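Search this diary
Type a word and press enter

July 2021

So I finally went to the open day at Costache! I'd been putting it off for weeks (the bus, the heat, the usual) and then Nermin Uçar wrote to say there were still places on the early tour, and I thought, well, when am I going to get another chance to see people teach robots how to do housework? I packed a sandwich and my notebook and off I went.

Getting there was a bit of an adventure. The building is behind the old Vanano warehouse and the number on the gate is 176, but the map on my phone was convinced it was across the road, so I walked around a parking lot twice and asked a man with a dog. He didn't know either. By the time I found the door they were handing out name stickers and mine said "Guest 2" which I rather liked.

Nermin gave the welcome talk. She's been there since they moved in and she talks very fast when she's excited, so my notes from that part are mostly arrows. What I got down is that they don't start with the robot at all, they start with people. Somebody does an ordinary job, over and over, with their hands being tracked the whole time, and the recordings are what the robot learns from later. The current set is kitchen things — opening, closing, putting in, taking out. They want 2320 recordings before the end of August and they have 1207 so far. I thought that sounded like they were well ahead, and Nermin laughed and said the first thousand were the easy ones.

Then we got to watch a session. I had expected something like a laboratory with glass walls, and it's really a big shiny-floored room with desks along the side and cables everywhere, and in the middle of it all a toaster oven on a red-and-white checkered cloth, like somebody was about to have a picnic. I loved that. The person recording wears a cube on each hand with black and white patterns all over it, and the patterns are how the computer knows where the hand is and which way it's turned. You have to keep them where they can be seen, so everybody who does it ends up moving in this slow, careful way, like carrying soup.
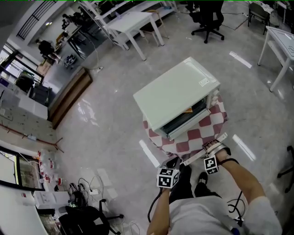

I asked about the cables, because all I could think was that I'd be flat on my face in a minute, and Nermin said you stop noticing after the first morning. They tried going without them last winter and the batteries kept dying in the middle of a take, so back came the cables. She also said the door is much harder than it looks. A person pulls on an oven door and just knows when it's going to give, and none of that shows up in the position of a hand, so they're still arguing about how to get it in. A man from Gurnumov who was on our tour had a lot of opinions on this and we lost a good ten minutes to springs and hinges. I ate half my sandwich.

After that they let a few of us have a go! Not with the real recording running, just practice. I was second. The cubes are lighter than I'd guessed but they change where your hands seem to end, and I bumped one of them on the oven straight away and said sorry to it. To the oven. The girl helping me said to look at the thing I was reaching for and forget the cube, and it did get better, though my shoulders were up around my ears the whole time. Three tries and I was sweating. How they do a full morning of that I don't know.

The last part was the robot itself, which they call Nuvska, in the room next door. It did two drawers and a cupboard and then it stopped in front of the third drawer with its arm out and just thought about it. Everyone went quiet and leaned in. Then it went back to the first drawer and did that one again and got a huge round of applause. Nermin said it has roughly 2000 drawer openings behind it and still has its moods. No oven yet, they're hoping for the fall.

I stayed for coffee and talked to a retired bus mechanic who wanted to know what happens when it burns the toast. Picked up a leaflet for Mom, forgot it on the bus home. My feet hurt and I've got a blister from the good sandals. I've put my name down for the recording list, half-day slots, and now I'm lying here opening and closing the nightstand drawer and trying to notice what my wrist does.

Must remember to call about the water bill.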